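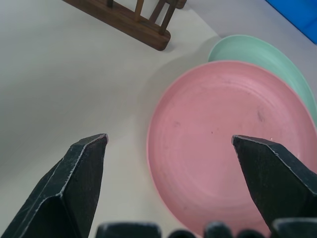
Rechercher dans les articles
OK

Le coin vaisselle : un égouttoir à chevilles pour les assiettes de tous les jours

Chers lecteurs, vous avez été plusieurs à m'écrire après la lettre d'avril pour me demander ce que devenait notre petite série sur le rangement de la cuisine, et je vous dois bien une suite (avec un peu de retard, pardon !). Cette fois, parlons assiettes. Chez moi elles ont longtemps vécu en pile au fond d'un placard, et il fallait toujours soulever tout le monde pour attraper celle du dessous.

Lai-ching Lui m'a convertie à l'égouttoir en bois, le modèle tout simple avec ses chevilles dressées entre lesquelles on glisse les assiettes sur la tranche. L'air circule, on voit ce que l'on a, et les enfants se servent sans appeler à l'aide. Le bois foncé va d'ailleurs très bien avec la vaisselle pastel, que je trouve gaie même un lundi matin.

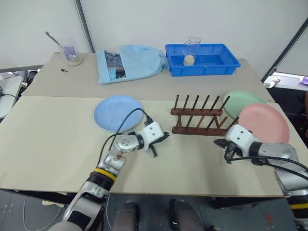 Trois assiettes, bleue, verte et rose, et l'égouttoir encore vide.

Quelques habitudes que j'ai prises au fil des semaines : je commence par l'extrémité la plus éloignée de l'évier, je laisse un cran libre entre deux assiettes quand elles ont un rebord un peu haut, et je passe un chiffon sec sur les rails le dimanche soir. Une fois par saison, le bois reçoit un voile d'huile alimentaire et une nuit de repos. Les assiettes en plastique sont légères et penchent volontiers, alors je les cale bien au fond avant de lâcher !

Senan Scanlon, lui, range les siennes par couleur et soutient que cela l'apaise. Et vous ? Écrivez-moi, je lis tout, et je garde vos meilleures idées pour la prochaine lettre, où il sera question des verres et des cuillères à long manche.

Classé dans : Maison & cuisine, Petits rangements

Nous contacter | © 2018 La lettre de Workenley | Haut de page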